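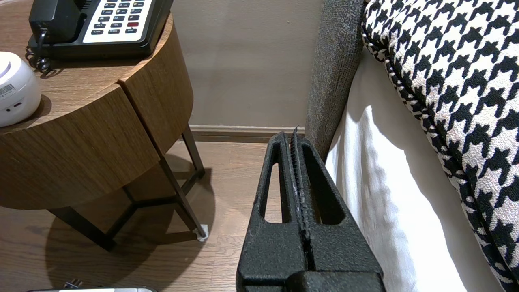

January
By the project lead, Rillow Guest Rooms, for the Prisgate fund

Thank you, first of all, for your patience over the holidays, and for letting us push this report back into the new year. The guest rooms on the upper floor are coming along nicely, and I am happy to say that the bedside corners, which gave us so much grief in the fall, are now the part I most enjoy showing people. We settled on the round nightstand in the end. The top gives a desk phone a proper place to sit, coiled cord and all, and the thin dark metal legs leave plenty of open floor underneath for a broom. There is a little white felt pad on the foot at the front, too, and I was very pleased to see it, having spent part of last winter rubbing scratches out of the old floor on my hands and knees!

You asked in your last letter how the furnishing money was being spent, so let me go through it. The bedside furniture came from Kratochvíl, who held their price for us even though we were slow to make up our minds. Delivery and setting up came to $400, which was the figure in the original budget. We had also put aside $200 for small repairs to the walls and sockets, and I'd like to ask your permission to carry whatever is left of that into the spring. I will send the receipts in a separate envelope, the way we did last time.

The phones took longer than they should have. We went back and forth for weeks over whether guests would even want one by the bed (the younger people on our team thought I was being terribly old-fashioned), but many of our visitors are older, and they told us again and again that they like a handset they can find in the dark and buttons they can press without hunting for their glasses. So the phones stayed in the plan. The next question was where to put them, and after trying them on the desk and by the door we came back to the bedside.
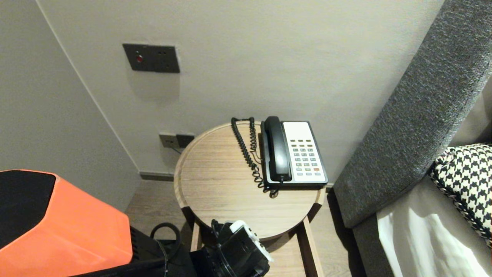 Keeping the phone over by the wall leaves the other half of the tabletop free for a glass of water or a book, and a guest lying in bed doesn't have far to stretch. I am less happy about the cords, which love to tangle, and we have added a line to the cleaning list asking for them to be straightened out at every changeover.

Two things are still open. The first is the printed card for each nightstand, with the numbers for the front desk and the night bell. Jinitness has sent us a draft and I have asked for larger type. The second is the bedside lighting, where I would welcome your thoughts before we order anything. My own feeling is that a lamp would crowd the table, and that we should look at something fixed to the wall, but that means more electrical work, and I don't want to run ahead of the budget.

I would love for you to come and see the rooms once the cards are in. Mornings are best, before the laundry comes back, and we can go over the spring figures together at the same time.

Last updated: January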